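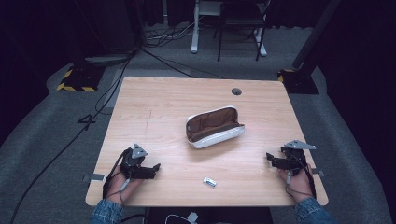
Figure 3. Pencil case task, start of a take. The operator holds one gripper in each hand; the case is open and a small white item lies near the front of the table.

4.2 What the job feels like now

So let me talk about the people, which is the part of this project I care about most (the success rates are in Section 5, go wild!). When we started at the Wallusbridge site in February, the packing crew at Rillcombe did one thing all day: small stationery goods into cases, cases into cartons. Now a share of each shift goes to recording takes like the one in Figure 3, and the robot cell on the other side of the building learns from them. Same hands, same kinds of goods, very different day.

I did 20 takes myself before asking anyone else to, and I was terrible. You lose your fingertips, basically. With a soft case you're used to pinching the lining and feeling whether something has gone in, and with grippers you have to look instead. My co-author A-yeong Ra picked it up much faster than I did, and she's the one who noticed that the packers slow down at the opening of the case and speed up everywhere else. We hadn't planned to measure that, but we went back and did.

By the end we had 2423 takes, of which 1519 were kept for training. The rest were thrown out by the packers themselves, and I want to stay on this for a minute because it surprised me so much. Our first plan had the engineers at Camacho reviewing every take. The crew hated it! One packer told me it felt like having her handwriting graded. So we handed the reject button over to them, and they were stricter than we'd ever been. They'd toss a take for a clumsy approach that I would have happily kept.

What changed besides that? Talking, for one. On the old line people chatted all shift, and at the recording table they mostly go quiet, and several of them said they missed it. Shoulders came up a lot too (holding your forearms out over a table is tiring in a way that packing isn't), so we capped a session at 100 takes and let people swap out whenever they liked. And pay came up, of course. Packers asked whether teaching a machine counts as skilled work, and I think it plainly does, but the grade sheet at Rillcombe still has no line for it as of this writing.

I don't want to oversell any of this. It's one site and one crew, and most of them knew us by name after the first couple of weeks, so they may have been nicer to us than they needed to be. We're hoping the Clurnside crew will be ruder.

14 shares | 3 comments

Related items
Who gets to press reject? Notes from the Wallusbridge floor
Packing soft goods with two grippers
Clurnside site plan, July 2024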